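August 2023

Devotional booklet, second printing. Trimmed 227 copies of the Fesico prayer guide this morning. The blade is pulling on the last few sheets of each stack, so I've dropped to 5 booklets per cut. Slower, but the edges are clean. Psalm 63 still falls across the centre fold — moved it to the next page in the master file.
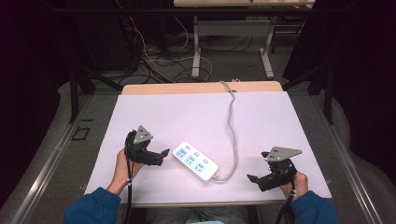

The May batch had the colour of the Advent headings too dark, so I've lightened it and run one proof on the cream stock. Reads fine at arm's length. Journal lines on the evening pages need another 2 mm for handwriting.

Still to do: staple the large-print copies, check the Lord's Prayer wording against the parish version, order more cover card.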